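Xiomara Tillman é uma jornalista e apresentadora de rádio e televisão, conhecida sobretudo pelo programa Mesa de Cozinha, dedicado à vida doméstica e ao consumo.

Início de carreira

Tillman começou no semanário regional Cekbridge, onde cobria tribunais e mercados municipais. Passou depois à rádio Brirkis, primeiro como redatora do noticiário da manhã e, dois anos mais tarde, como apresentadora. A sua série de entrevistas com trabalhadores de cantinas escolares foi editada em livro pela Koivisto, com uma tiragem inicial de 3.000 exemplares e prefácio de Hazel Tran.

Mesa de Cozinha

O programa estreou em fevereiro no canal Flurnilau, com produção de Lyle Calloway. Cada emissão parte de uma tarefa da casa, como lavar a loiça, passar a ferro ou fazer as compras da semana, e junta reportagem e conversa em estúdio. A primeira temporada foi partilhada com Corinne Pruitt, que saiu para dirigir a informação da Brirkis. A partir daí, Tillman apresentou sozinha.
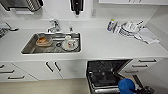 Lava-loiça de aço inoxidável com loiça suja. As tarefas domésticas são tema recorrente do programa.

Ao todo foram transmitidos 171 episódios. A crítica Yolanda Haddad elogiou o tom sóbrio das entrevistas, mas considerou repetitivas as rubricas sobre preços. O último episódio foi para o ar a 13 de setembro de 2023.

Outros trabalhos

Tillman assinou uma coluna quinzenal no Cekbridge, na qual publicou aproximadamente 725 textos, parte deles reunida em 2 volumes. Modera debates sobre imprensa local e dá formação em locução.

Ver também
Jornalismo de consumo
Programas de entrevistas
Rádio regional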